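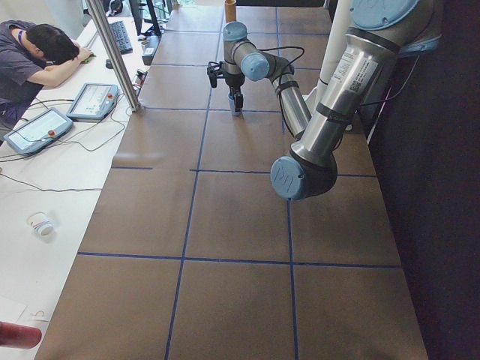 Figure 5. Robot arm with a two-finger gripper over a work table covered in brown paper and marked off with blue tape.

4.2 Planting depth and spring bloom

The clearest result of the Enstead trial came from the deep-planted daffodils. We set 123 bulbs in the Skirndale beds in September, split between shallow and deep holes, and left both groups under the same leaf mulch. Nearly 80 percent of the deep group flowered, and the stems stood up wonderfully well to the spring winds. The shallow group opened earlier - a real treat to see after a gray winter - but many of its flowers leaned or fell over.

We were just as excited by the crocuses. Those planted in the lawn at Herath spread into the thin grass under the apple trees, where we had expected very little. Clumps in the heavier clay near the gate stayed small, and we would love to see that corner tried again with some grit dug in.

Squirrels remain the weak point of the design. The Skirndale beds were covered with wire mesh after planting, while the Herath lawn was left open, so losses at the two sites should not be compared directly.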